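Skurutance – matériel de studio et de scène
Accueil > Mixage > Consoles analogiques > Stornbridge Ploton 16

Stornbridge Ploton 16
Console analogique 16 voies, 4 groupes, inserts partout
Fiche mise à jour le 23/05/2021

Prix : 3 744 € TTC
Avec capot anti-poussière : 3 776 € TTC
Acompte à la commande : 1 000 €
Dispo : sur commande. Deux en boutique, une en démo, l'autre réservée.

En bref

Console de répète, de petit studio, de petite salle. Seize entrées micro/ligne, quatre groupes, deux départs pre, deux départs post. Pas d'USB, pas d'effets intégrés, pas d'écran. Alim externe. On branche, on monte les faders, ça joue.

On nous la demande surtout pour enregistrer des groupes en direct, batterie comprise, tout le monde dans la même pièce. Préamplis assez propres quand on reste bas, un grain sympa dès que ça tape. Sur une caisse claire c'est très bien. Sur une voix douce aussi, mais faut un bon micro derrière.

Entrées

Voies 1 à 12 mono, XLR + jack ligne. Voies 13 à 16 idem mais avec haute impédance commutable, donc basse ou gratte en direct sans boîtier. Fantôme par blocs de quatre, pas par voie – attention aux vieux rubans, vérifiez avant d'allumer. Pad sur toutes les voies, inversion de phase sur toutes les voies. Coupe-bas fixe.

Egaliseur

Trois bandes. Médium semi-paramétrique, grave et aigu fixes. L'aigu est doux, certains le trouvent mou. Le médium descend assez bas pour nettoyer un tom basse. Bouton de bypass par voie, avec led. Fréquence centrale du médium à 2 000 Hz quand le potard est au cran du milieu, c'est là qu'on règle les voix qui ne passent pas au dessus des guitares.

Groupes et sorties

Quatre groupes avec insert. Les groupes peuvent aller sur le master ou sortir seuls, interrupteur à l'arrière (pas pratique si la console est contre un mur, on est d'accord). Master stéréo symétrique, sortie cabine avec son propre volume, deux casques. Le deuxième casque suit les départs pre, ça permet de donner un retour au batteur sans ampli en plus.

Sorties directes sur les 16 voies, pre-fader d'origine. Passage en post possible par cavalier interne, nous le faisons à l'atelier, comptez une demi-journée. A demander à la commande, sinon faut tout rouvrir.

Ce qu'on aime

Les faders. Course longue, freinage correct, remplaçables un par un.
La place entre les boutons, même avec des gros doigts.
Le talkback vers les départs ET les groupes.
Le silence de l'alim.

Ce qu'on aime moins

Pas de mute de groupe. La sérigraphie grise, illisible dans une salle sombre. Le poids, à deux pour la porter dans l'escalier. La lampe col de cygne n'est pas fournie alors que la prise est là.

Le mot de l'atelier

Mirsad Softić, atelier : « Chaque console passe sur le banc avant de partir, toutes les voies, les deux sens de phase, les départs. Si un fader craque je le change. Ne la branchez pas sur la même multiprise que l'ampli basse, c'est la première cause des appels pour ronflette. »

Avis clients

Shiuli Chowdhury – 5/5
Achetée pour le local du groupe (deux guitares, basse, batterie, claviers, trois voix). On était sur un truc numérique avec des menus partout, on perdait une demi-heure à chaque répète. Maintenant on allume et on joue. Maquettes enregistrées par les sorties directes, très contente du son de batterie. Livraison en janvier comme prévu.

Róisín Ní Chonaill – 4/5
Harpe, violon, bouzouki, chant. Les préamplis suivent bien, peu de souffle. J'enlève une étoile pour l'alimentation fantôme par blocs, j'ai du réorganiser tout mon câblage. Le reste est impeccable.

Felista Mosoti – 4/5
Bonne console de salle. Le médium sauve les voix. Manque les mutes de groupe !! Pour les concerts à plusieurs plateaux c'est pénible, il faut couper voie par voie.

Questions fréquentes

Compatible avec mon interface ?
Oui si elle a des entrées ligne symétriques. Huit entrées suffisent pour commencer, on prend les quatre groupes + quatre directes.

Rackable ?
Non. Les joues latérales se démontent mais il n'y a pas d'équerres.

Garantie ?
Trois ans pièces et main d'oeuvre, retour atelier. Faders et potards compris la première année seulement.

Je peux essayer ?
Oui, sur rendez-vous, avec vos propres micros si vous voulez. Prévoir une heure. Apportez un morceau que vous connaissez par coeur.

Vous reprenez l'ancienne ?
Selon marque et état. Envoyez des photos du dessus, de l'arrière, et dites nous ce qui ne marche pas. Pas de reprise sur les consoles amplifiées.

Différence avec la Herath 16 ?
La Herath a des mutes de groupe et une bande d'égaliseur en plus, mais des faders courts et pas d'inversion de phase. Pour la scène on dirait Herath. Pour enregistrer, Ploton.

Contenu du carton

Console, alim externe et son câble, notice (anglais + traduction française faite par nous), jeu de fusibles, quatre pieds caoutchouc, bande de repérage effaçable. La notice d'origine se trompe sur le câblage des inserts page des schémas : pointe = départ, anneau = retour. Correction dans la version française.

Installation

Posée à plat, de l'air derrière. L'alim chauffe, ne pas la mettre sous la console ni dans un tiroir fermé. Câble d'alim assez court, mesurez avant. Si vous montez une baie de brassage à côté – laissez de quoi passer la main, vraiment.

Livraison et retrait

Livraison par transporteur sur palette, prise de rendez-vous par téléphone. Vérifier le carton devant le livreur, noter les réserves. Retrait boutique gratuit. Solde à l'enlèvement ou avant expédition, virement ou carte. Pour un paiement en plusieurs fois voir avec Tania Liyanage, au comptoir ou par mail.

Accessoires conseillés

Capot anti-poussière
Lampe col de cygne
Multipaire 16 voies
Câbles d'insert en Y, par lot de quatre
Housse rembourrée (délai plus long, nous consulter) 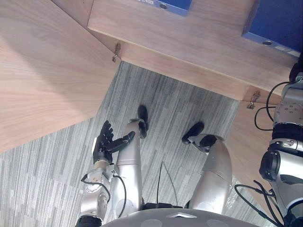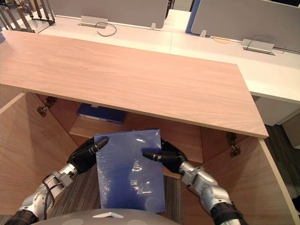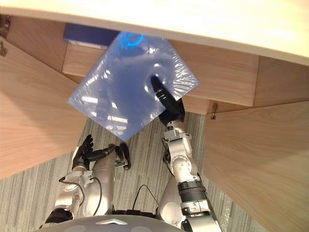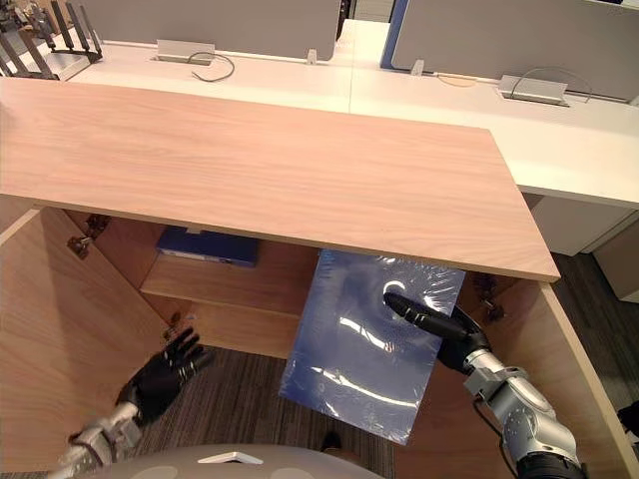

Meuble en bois, plusieurs vues.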